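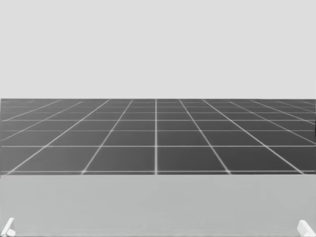
How do you keep track of tins in a deep larder cupboard?

Naveen Tomar

Hello all, I hope this is the right part of the site for a food storage muddle. We moved to Bomcombe in November and the house came with a lovely old larder cupboard, the sort I have always wanted. It is very deep and very dark, and in the few months we've had it I have managed to lose half our shopping at the back. Last night I went in for chopped tomatoes to make a curry, couldn't see any, walked down to the shop in the rain and bought three tins, and then found six more behind the rice when I came to put them away. My wife was kind about it, but only just.

I am also a bit worried about rust. The outside wall behind the cupboard is cold, and a couple of the tins on the bottom shelf have little orange freckles around the rim. Are those still all right to eat? And does anybody have a simple system for using the oldest things first? I have tried a list on the door, but we both forget to cross things off. I would rather not buy a lot of fancy racking if I can help it.

Léonie Royer

Hello Naveen, and welcome to the world of the deep cupboard! I have lived with one for years and I do love it now, although we got off to a bad start, and I once had a tin of prunes in there that was older than my nephew.

What worked for me was giving up on rows that run from side to side. I keep everything in lanes that run from front to back, so tomatoes have a lane, chickpeas have a lane, soup has a lane and so on. New tins go in at the back and you take from the front. It does mean reaching in over the top when you unpack the shopping, which is a nuisance if you've got short arms like mine, so I use shallow trays that slide out. Mine are old baking trays from the charity shop in Poltgate and they cost me next to nothing. Pull the tray out, put the new ones in behind, push it back, done.

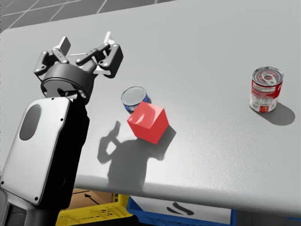

The other thing I'd do is write the date on the lid in thick marker, just the month and the year, as big as you can make it. The printed dates are tiny and always seem to end up underneath. It takes me a few minutes while the kettle boils, and then I can see at a glance what wants eating. Anything that's getting near goes in a basket on the worktop and we have what my daughter calls a bits and bobs supper, which has given us some very good soups and one really dreadful pie.

As for your list, try putting it away altogether for a month. With the lanes you can see when one is getting short, and I only write things down when I'm down to the last 2.

Corentin Moulin

Get a torch. Or one of those stick-on lights, mine's a Lurus and it's fine. Most of your problem is that you can't see.

Huguette Sabatier

Léonie has covered the lanes beautifully, so I'll stick to the rust. A light freckling that wipes off with a dry cloth is only on the surface and I would eat what's inside quite happily. If the rust is deep enough to flake or pit the metal, or the tin is bulging, leaking or badly dented along a seam, please put it in the bin and don't taste it to check.

To stop it coming back, pull everything forward so there's a gap between the tins and that cold wall, and leave the door ajar for an hour or so in the morning. Jacqueline, my sister, lines her shelves with cork matting and swears by it - I just wipe mine down and dry them well.

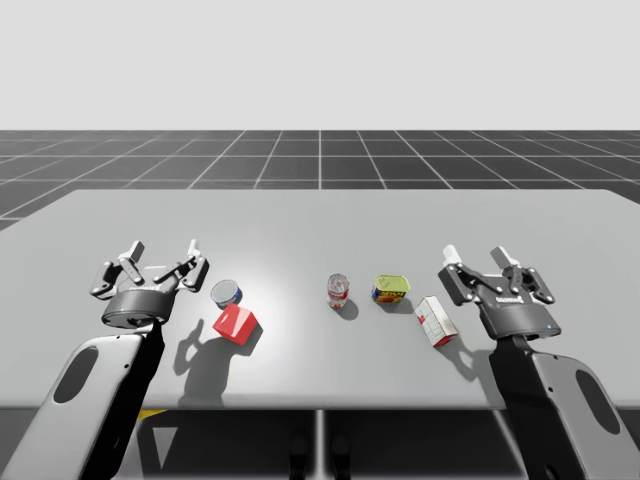 Cans of food and a small white-and-red box on a light grey tabletop, with a red cube.

One more thought, Naveen: keep packets and boxes on the higher shelves, well away from that bottom one. Cardboard drinks up the damp, and I lost a whole box of lasagne sheets that way.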